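About Us

Durnivton is an independent test house for robot arms, grippers and the controllers that drive them. We were founded by Afshin Yazdani and Ville Peltonen, who had both spent years buying equipment on the strength of data sheets and wished for a second opinion. Our clients are manufacturers, packaging firms and technical colleges.

Each trial is carried out at a standard bench station. Two arms work from either side of a white table, with a tray at one end and a bin at the other, and every gripper under comparison is given the same set of items to handle. Soft and crumpled pieces are included as well as rigid ones. 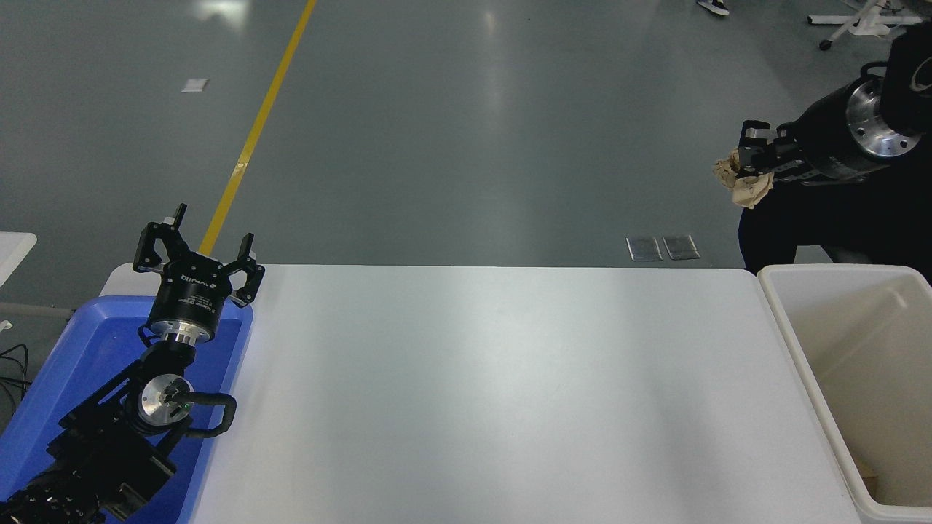
Two-arm bench station, with a crumpled piece held in the right-hand gripper.

A full comparison consists of 500 picks per gripper, repeated with a second controller where the client requests it. Chia-jung Liu leads the gripper programme and is responsible for the written method. Jhonatan Ñahui maintains the arms and the camera mounts, and keeps the log of finger wear. 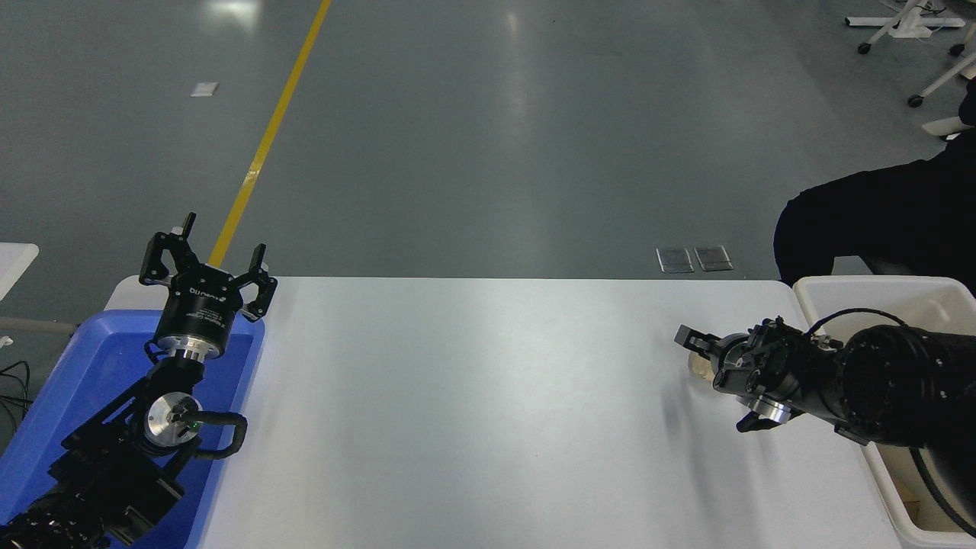

Results are issued to the client within 30 working days. The report gives the method, the settings used and all recorded failures, including those which the operator considers minor. Durnivton does not sell equipment and accepts no commission from suppliers.

In June 2025 we opened a second test room at our Clondine site, under the direction of Gervasio Jara. It is used chiefly for the Rurari controller study. Enquiries about bench time should be addressed to the Clondine office.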